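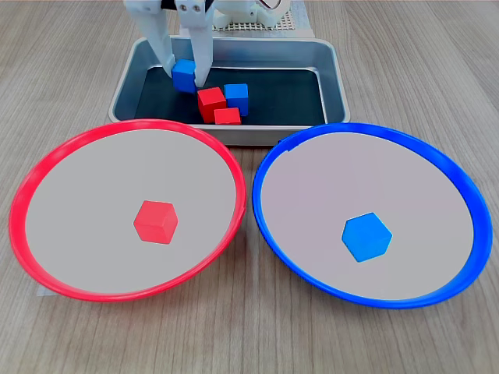 Gresville Toy Library: Questions We Get a Lot

Who can join?

Anyone with a Gresville address and a child to blame it on. Grandparents count. So do aunts, uncles, sitters and the family on Lill Street that joined for the jigsaw puzzles and has yet to produce a child of any kind. Bring something with your name and address on it. A utility bill is fine. A pizza box is not, though we admired the effort.

What does it cost?

40 dollars a year per household. There is no joining fee and no deposit. If that is a stretch right now, tell whoever is at the desk and we will knock it down to whatever works. You don't have to explain.

How many things can I take home?

Five at a time, for three weeks. A set in a bag or box counts as one thing, even if it has 200 pieces in it. A ride-on counts as two, mostly to stop people from leaving with five ride-ons.

Can I renew?

Once, unless somebody is waiting. You can do it by phone or at the desk. The online renewal button works on some computers and we have stopped trying to predict which.

How many toys do you have?

2,399 in the catalog as of 12 January 2026. The catalog also lists a wooden xylophone that has been out since the old building, so take one off if you like.

We lost a piece. Are we in trouble?

No. Look under the couch, then look in the car, then tell us. Missing pieces that don't matter much (one block out of a big set, a plastic pea) cost nothing. Pieces that end the game, like the only die or the front wheel, are charged at what it costs us to replace them. Please don't swap in a piece from home and hope. We once had a farm set come back with a very nice salt shaker where the cow had been. 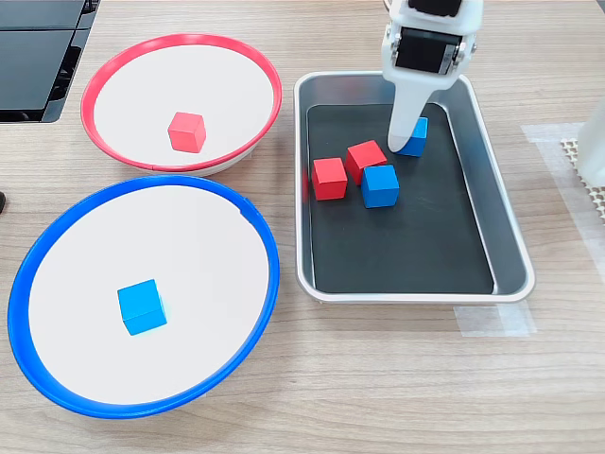 Each set has a card in the bag with the piece count on it. Check it when you get home, and call within two days if something is short. After that we assume it was you.

Do I have to clean the toys?

Yes, please. Wipe hard plastic with warm soapy water and dry it. Wood gets a damp cloth and nothing more – soaking it lifts the paint. Dress-up clothes go through the wash on cold, except the dragon, which is hand wash only and knows it. A toy that comes back sticky gets a two-dollar cleaning charge. Glitter is five.

What about batteries?

We lend the toy with batteries in it. If they die, that is between you and your conscience. Many parents report that the drum machine's batteries die within an hour of getting home.

Do you take donations?

Sometimes. We take wooden toys, puzzles with every piece, train track and anything on wheels that still rolls. We don't take stuffed animals, car seats, slime kits or anything you are leaving on the step at night. Ask for Rehema Muli, who handles donations and is kinder about saying no than the rest of us.

Is everything safe for babies?

No. Look for the colored dot on the bag. Green is fine for under three, yellow is three and up, and red means small parts. If the dot has fallen off, treat it as red and let us know.

Can I book a party pack?

Yes, up to a month ahead. Coralie Paewai keeps the bookings in a paper diary and will not be moved on this. September fills up first. The parachute is extra and has to come back folded, or at least with signs that folding was attempted.

Where do I park?

Behind the building, off Lill Street. The spaces in front belong to the dentist, who counts them.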